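Buy fewer clothes and keep them longer

Every January the shops fill with rails of reduced clothing, and every January I hear people say they saved money by buying it. I don't think they did. A shirt marked down to 3 pounds still costs 3 pounds, and most of us already own a shirt.

My rule for the past 2 years has been simple. I set aside 200 pounds for clothes and stop when it has gone. That paid for one good coat, some socks and a repair to my boots.

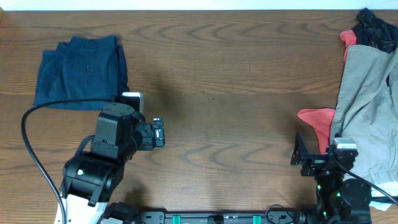

Folded navy garment or not, it all wears out in the end.

My friend Olga Segura thinks this is easy for me to say, as I have no growing children and work from home. She is right about the children. But she also owns 50 tops – her own figure – and wears the same few each week.

I would like schools to teach mending again. Sewing on a button takes minutes, and a split seam not much longer. Until then, leave the sale rails alone and look in your own drawers first.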